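Solanki Handling Rules

The Solanki Handling Rules (often just "the Solanki rules" or SHR) are a set of good practice rules for grippers that work with household items – bowls, cups, jars, plates, that sort of thing. They cover hand-held gripper tools as well as grippers mounted on an arm. Not a legal standard. Labs and small firms sign up to them by choice.

Background

First draft came out of a workshop in Susdale, written mostly by Tarun Tyagi, then an engineer at Olleck. Olleck had been breaking a lot of dishes. The firm's log for its first season listed 2597 grasps on ceramic and glass, and the notes next to them were a mess – one operator wrote "slipped", another "dropped", a third left the box blank for the same kind of event. Tyagi's draft was mainly an attempt to get everbody using the same words.

Ravindra Vishwakarma joined for the second draft and added the parts on pads, wear and table layout. The text was renamed after Solanki, the test house where the second draft was tried out. Earlier copies with "Susdale draft" on the cover are out of date but still get passed around.

Scope

Covers two-finger grippers with rigid or linked fingers. Suction tools, soft hands and anything with more than two fingers are left out. Food is left out too, except as contents of a vessel. Knives have their own annex, short, and most readers find it too strict.

Main rules

Grip on thin-walled vessels. One finger outside, one inside the rim is allowed for open bowls. Both fingers outside for anything with a lid. Handles are not to be used as the only grip point on a vessel with liquid in it.

Force. Start low, step up, stop at first hold. No squeezing to "make sure". Force settings go in the log before the session, not after.

Tilt. A vessel holding liquid stays level within 8 degrees. Empty vessels may be tilted freely but only over the table.

Clutter. Tables may be crowded, and the rules want some of them to be – a bare table teaches very little about a kitchen. Glass with liquid in it may stay on the table during a run, but it must be written down in the table sheet. Cables also go in the table sheet.

Pads and fingertips. Check before each session. Replace at the first visible tear, or after 40 hours of use, whichever comes first. Vishwakarma wanted a shorter limit, lost the vote.

Breakage. Stop, log, clear the whole table, start over with a new table sheet. Sweeping up round the other items and carrying on is not allowed.

Records

Each session gets a table sheet, a force sheet and an event list. Event words are fixed: hold, slip, drop, touch, break. "Touch" means contact with an item other than the target. Free text goes in a seperate column and is never used for counts.

Use and criticism

The Stostness group took up the rules in September and published its event lists, 2297 entries in all. Its main complaint was paperwork. The tilt rule has also been questioned, as a full cup and a nearly empty one are treated the same. Tyagi has said fill level will be in the third draft – no date given.

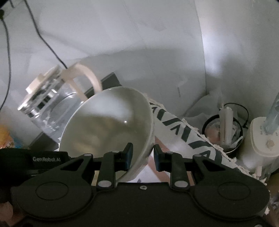 Until then the second draft stands, with the knife annex optional for sites that keep blades off the table entirely.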